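Search the archive Enter keywords Go
2 min read

Re: [proston-tt] Hall hire from October and the winter league

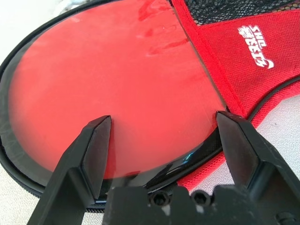 Hall hire

Michalis Bakalis wrote:
> The school has confirmed the new rate for the sports hall. It goes up
> to 90 a night from October, and they want the whole term paid up front.
> I make that more than we have in the account once league fees go out.
> Can people say whether they would rather pay more per session or drop
> the second night? Also does anyone know if Otow hall is still an
> option? I'd like to answer the school before half term.

Michalis,

I rang Otow this morning. The hall is free on our usual night from 7.30 but they can only store four tables, and we would have to carry them up from the lower corridor each time. The lighting is better than it was. They replaced the tubes over the stage end, though the far end is still dim and I wouldn't want to play a league match there. The floor is the same one we complained about before.

My vote is to keep both nights at the school and put the session fee up. If we drop the second night the juniors lose their hour, and Proston B have nowhere to play home matches. We tried sharing one night two seasons ago and matches were finishing at 11.

On the account: the balance was 2878 when I last had the statement. League entry for three teams comes to 294, and I've set aside 500 for the two replacement tables, which could wait until spring if people agree. The nets can't wait. Two of the clamps on the Moschos sets no longer grip and we are holding them with tape.

Fixtures

The draft list is out and we have been given Zurnex away in the first week, same as last year. Their start time is now 7.15 and they are strict about it. Could captains check their dates against the school holidays and send me any clashes together, in one message. Last year I had them in bits and missed one.

Balls

We are down to the last box of match balls. Please put them back in the cupboard after play and use the older ones for practice. The key is on the same hook as before.

I'm away for a few days but will read messages in the evenings.

> Also, are we keeping the handicap event?

Yes from me, same format.

3 replies 0 shares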